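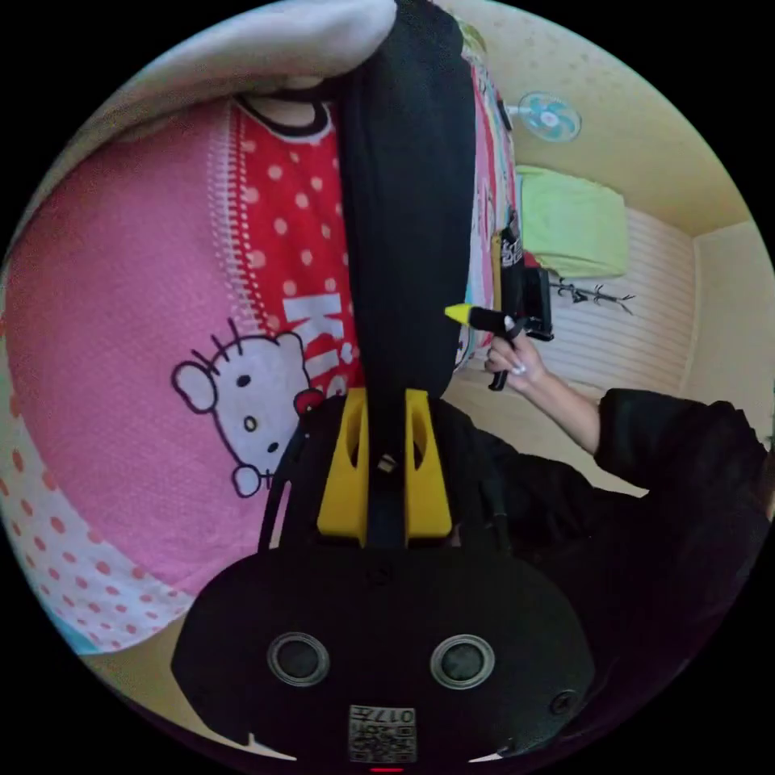
From our Estero reporter. Notes from a demo visit, February. Quotes lightly trimmed.

Got there at 10:15, fifteen minutes late, and the session lead was already talking. She runs home collection for Kamolrat, the outfit that supplies handling recordings to Pratov, and Pratov is the one with the actual robot. Once or twice a year they let people in to watch. Neighbors, a couple of students, me.

"Shoes off, phones on silent, and if you want to hold one, ask," she said. Then to me, "You're the newspaper. OK. Walk and talk?"

So we walked and talked. Not a big place. Mostly we stood in doorways.

I asked what I was supposed to be looking at. She said bedding. The whole morning was bedding and clothes, soft stuff, because that's what Pratov keeps asking for. No robot in the house at all. The operators carry the grippers themselves, squeeze a trigger, the fingers close, the whole thing gets recorded, and later an arm in Pratov's lab tries to do the same move with the same kind of fingers.

"People come expecting the robot. I tell them, you are the robot today," she said. "Some of them are let down. The kids never are."

How much have they got? She had the numbers on a sheet taped inside a cupboard door, and read them to me straight off it. 3007 recordings since the project moved to Estero. 1619 of those are fabric of one kind or another. 304 thrown out.

Thrown out why, I asked.

"Hand in front of the lens, mostly. Or someone stops halfway to scratch their nose, or they drop it and pick it up and drop it again. One whole afternoon went because the clocks on the left and right grippers didn't agree. That was a bad day. That was my fault, write that down."

I wrote it down.

On blankets she could have gone all morning. A towel is easy, she said, it has corners and it's the same everywhere. A kid's blanket with a printed face and big letters on it is a whole other thing. Fold it once and the face is gone. Fold it the other way and you have half a letter. "For you it's the same blanket. For the software it's a new object every time you move it. So I love a busy print. Give me cartoon characters and polka dots all day long. Plain gray sheets I can get from a hotel."

Somebody behind us asked if the software could read the letters. No, she said. It doesn't care about letters. It cares about where the edge went.

Pratov's side of it was represented by an engineer who had driven down for the day and was eating crackers out of the sleeve. He didn't want to be quoted on timing. He was happy to be quoted on fingers. "Everybody wants five. Two is plenty for a bedroom. Bright tips help, you can always find them against whatever's behind. And people learn two fingers in ten minutes, which I can't say for the glove we tried before."

The glove was called Jirkov. It's in a box now. He didn't want to say more about Jirkov and the session lead laughed and said she'd tell me once he'd gone home. (She did, it was mainly about batteries.)

Then it was the visitors' turn. I'm right handed and still managed to grab my own sleeve. The trigger takes less pull than you'd think and the thing is front heavy, so your wrist gets tired before your fingers do. One of the students was good right away. Very annoying. 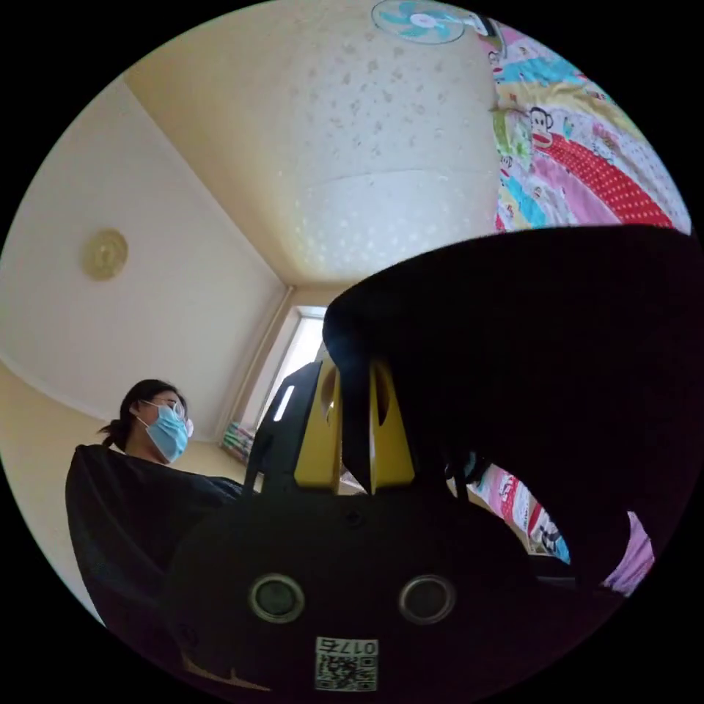 What I really wanted to know was why bother with peoples' homes. Pratov has a lab, it has a bed in it, the engineer had told me so himself over the crackers. The session lead said the lab bed was the problem. Same lamp, same wall, same sheet, and the arm got very good at that one bed. "Then you take it someplace real and there's sun in the window." She pointed up. A fan on the ceiling with those blue-green blades, faint speckles of light across the paint, a patchwork quilt with a monkey face on it hanging off to one side. "You couldn't design this. If I asked a lab to build me this room they'd send me a form." An operator in a face mask and glasses was working close by, and we both dropped our voices, though I don't think we had to.

52 rooms so far, she said. All in or near Estero. Bedrooms first, then kitchens, then the ones that are hard to name, where the laundry goes and also the exercise bike. Households sign up, get paid for the day, and can pull their recordings afterward if they change their minds. Has anyone? "Two. One of them wanted to redo it because she'd tidied up first and felt silly. I said no no, please don't tidy."

Do the operators get bored? I'd been wondering since the fourth fold or so. She thought about it longer than about anything else I asked.

"Yes. Sure. By two o'clock. So we switch things up, thirty minutes on clothes, then hang something, then bedding again. When people are bored they get fast, and fast is no use to us, the arm can't go that fast. But very slow is no good either. People act. They start moving like they think a robot moves. I have to go over and say, do it like your mother is coming at five."

The engineer said that was the best instruction in the whole manual and it wasn't in the manual.

I asked him whether the arm can make a bed now. He put the crackers down. It can pull a cover up to the pillow, he said, when the cover is already more or less on the bed. It can fold a hand towel in half. A fitted sheet, no. "Ask me about the fitted sheet in two years." The session lead said ask her in two years too, she can't do them either.

Last thing, the pay. Operators are hired by the day and trained in a morning, and she said most of this group had done hotel or care work before. They know how to handle a sheet. Several of the little tricks that show up in the recordings, snapping a corner flat, using a forearm to hold things down, came from them. The forearm one had to be dropped. The arm doesn't have a forearm in the right place.

Out by 11:40. They were starting on pillowcases, and the next group of visitors was on the step takng their shoes off. Next open morning is in the fall, sign up through Kamolrat, bring socks.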